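A Little Sparkle by the Microphone

The best song I heard all August was sung in a dining room in Zondthorpe, by a dentist, into a microphone on a stand no taller than the fruit bowl. He had meant to stay for one drink. By ten o'clock he was on his fourth ballad and his wife was keeping the beat on a casserole lid.

Home singing parties have been around for as long as there have been cousins and a stereo, but something lovely has happened to them lately. People have started dressing the table! I don't mean a rented stage with lights and a fog machine. I mean the small stuff: a card at each place, a bit of glitter, a proper stand so the microphone doesn't roll under the sofa.

Maribel Muñoz has been at this longer than most. She runs Inga, a lending shelf for party things that started in her garage and now takes up two rooms behind a shoe repair shop in Fesidthorpe. You pay a deposit, you carry off a box, you bring the box back. There are 145 boxes on the list at the moment, and the singing boxes go out more than any of the others, even the one with the chocolate fountain.

"Everybody thinks they need the big speaker," she told me, pulling down lids faster than I could look inside. "They need one thing on the table that makes people want to pick it up."

For her that one thing is nearly always the microphone. She likes them loud to look at. Rhinestones are her favorite, in silver, which goes with any tablecloth and throws back whatever light you have, even a single bulb over a stove. A covered one is fussy to care for (no soaking, a dry soft brush, and don't toss it in a bag with your keys), but she wouldn't trade it for plain black.

Then comes the stand, and she has opinions there too. Look for weight at the bottom. A round, heavy base beats three skinny folding legs on a crowded table, and a pole that telescopes lets a six-year-old and a grandfather share the same microphone. The clip should turn on its pivot without a fight. Try it in the shop, with the microphone in it, before you pay.

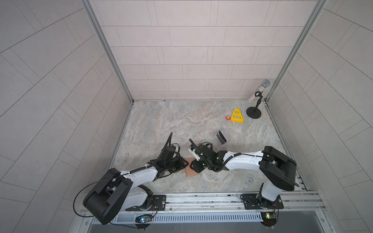
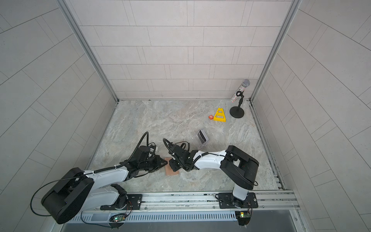
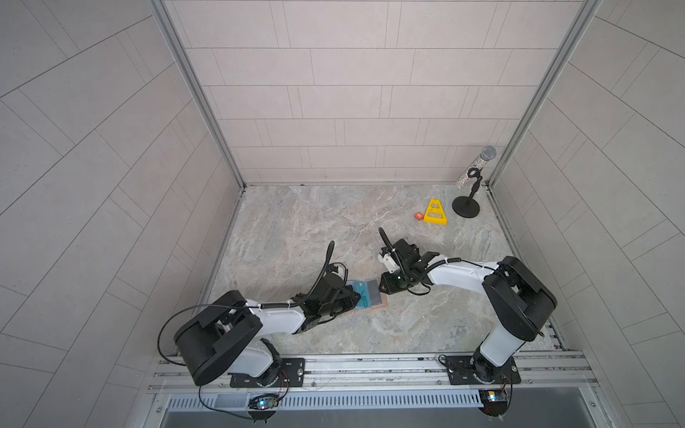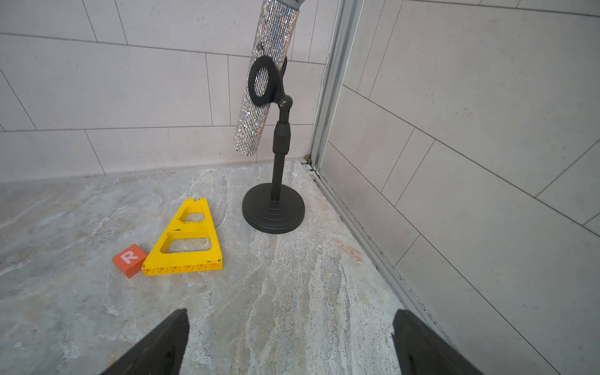
Pale tile and a marble-patterned floor throughout. The VIP card is in the third picture, the rhinestone microphone on its tabletop stand in the fourth.

The cards are my own favorite part, and the cheapest. A VIP card makes a grown adult sit up straighter, I swear. Maribel gives one to whoever is singing next, so there's no sign-up sheet and no arguing: when you finish your song you hand the card to somebody else, and they can't refuse it. At my own party last month the card went to my neighbor, who had told us all at the door that she did not sing. She sang twice.

If you want words people can read from across the table, stand them up in a clear acrylic holder. A dark insert with pale lettering is easier on the eyes in a dim room, and you can swap it between songs or courses. Aníbal Villca, who does the tables for the Lurix supper club, keeps five inserts in his apron and changes them as the evening goes on. The last one says "One more, quietly."

He also taught me to think about what goes under the glitter. Pale gray, white, a little beige, a stone pattern with some movement in it - that sort of background lets silver shine without shouting. On a busy floral cloth the same microphone just vanishes. And allow yourself one or two bright bits that have nothing to do with music. Something yellow, something orange, a toy block with a letter on it borrowed from the kids' room. It keeps the table from looking like a store window, and it gives shy guests something to fiddle with while they choose a song.

You could spend 200 dollars on all this without trying. I'd start with the stand and the cards, borrow the microphone, and see who stays late. The dentist, I hear, has bought his own.

Reader comments (3)

patty_onions
We did the pass-the-card thing at my sister's birthday and my dad, who is 81, would not give it up. Five songs in a row!! All of them about trains.

Glen from the hill
Agree on the heavy base. Ours has the folding legs and it goes over every time somebody reaches for the chips.

M. Tuttle
What do you use to glue rhinestones back on? Mine is shedding on one side and I've tried two kinds so far.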